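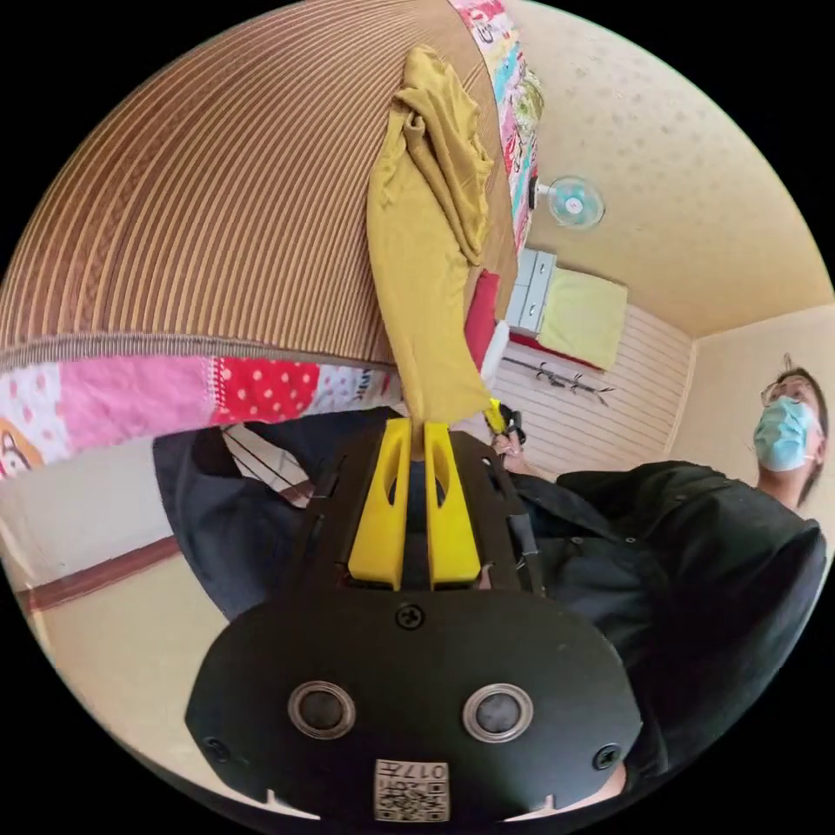
Home | News | Tools | Archive

I finally got the new grasp planner in Denus running on cloth, and wow, fabric is rude! A folded edge moves the second the fingers close, so the old plan is stale before it starts. Ivar Engström rewrote the tracker so it replans mid-grasp — 6 times a second now, up from 2. Next I want to clean up the replay viewer, which still chokes on long clips (sorry, Omley folks). The branch should be merged in June if the tests behave.

3 comments | 2 shares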